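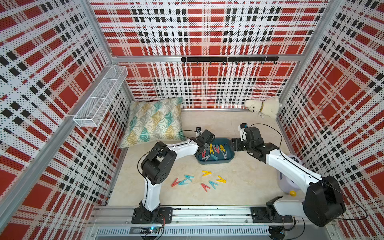

Clothespins and a Tub: A Gallery

I have never believed in sorting laundry gear. Nabila Krishnan does, and her column for the Prindby household pages promised that keeping plastic pins in one open tub would change my wash day. I have my doubts. A tub holds pins. So does a coat pocket.

The tub
Dark teal with a thick rolled rim. Yellow and gray are easy to find against it. Light blue, less so, and I'd have picked another color for that alone.
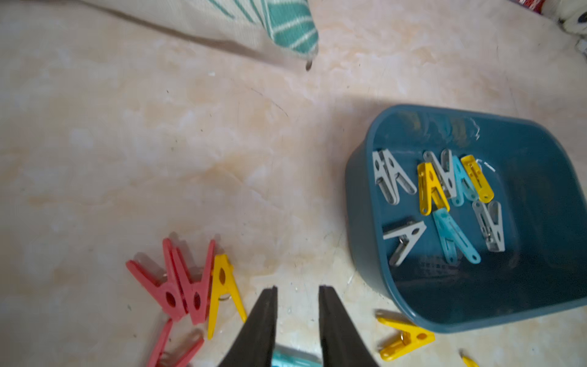 Then there is the matter of the springs. Nabila says metal springs last for years on a plastic pin. Mine have rusted on the line by March - two winters running - and I don't see how a nicer container fixes that. She also says tossing them in is fine and they never tangle. I've spent enough mornings pulling one pin off the leg of another to disagree.

The surface
Marbled cream and peach looks smart in a catalog. It also shows every speck, and I would not want it under anything that comes in from the yard. Old towel, dark counter, done.

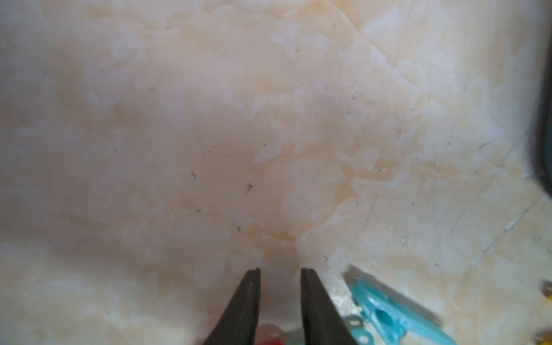 Teal clip on the marbling, dark specks and all.

I'm told the Vollo version of this setup has a lid. At 80 dollars, it had better. My pins are staying in the pocket for now.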